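3.2 Storage Habits and Household Food Waste

Respondents in the Pamberg sample were asked where they kept dry goods, how often they checked what they had, and what they had thrown away in the previous week. Of the 831 households contacted, 600 returned a complete diary. The remaining diaries were missing one or more days and are excluded from the results reported in this section, although they were used in the test of the coding scheme.

Households that stored dry goods in more than one room reported more duplicate purchases than those that used a single location. The pattern held after household size and shopping frequency were taken into account. Mersha and Wubshet found a similar effect in their earlier study of apartment buildings in Mamo, where residents often kept rice, flour and lentils in hallway closets. In the present sample, bread and fresh herbs made up the largest share of discarded items by number, while cooked leftovers made up the largest share by weight.

Diaries were coded by two readers working separately. Disagreements mostly concerned mixed dishes, such as soups that contained both purchased and home-grown vegetables. These were settled by a third reader, Adanech Weldu, using the rules given in Appendix B. Entries that gave a volume and no weight were converted with the density table used in the Dukuteo survey.

Storage type was recorded in four groups: open shelf, closed cabinet, drawer, and separate pantry. Drawers under the countertop (Figure 4) were treated as their own group, apart from closed cabinets, because pilot respondents described using them differently. Several said they could see everything in a drawer from above, while items at the back of a cabinet were forgotten until the next cleaning. A total of 369 households named a drawer as a main or second storage place for dry goods.

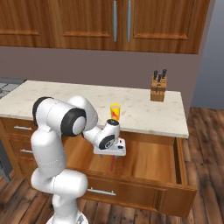 Figure 4. Kitchen with an open wooden drawer beneath a white marble countertop (computer rendering).

3.3 Shopping Frequency

Shopping trips were divided into main trips and top-up trips, following the wording used by El-Sayed and Tsegaye. A main trip was any visit the respondent described as planned for three or more days of meals. Households making one main trip per week discarded more fresh produce than those making two, but they discarded less bread. Diaries kept in August showed a higher number of top-up trips, mainly for fruit and drinks, and these entries were analyzed separately. Distance to the nearest grocery store had little effect on the number of main trips, except in the Anlow district, where respondents without a car relied on a single weekly bus connection.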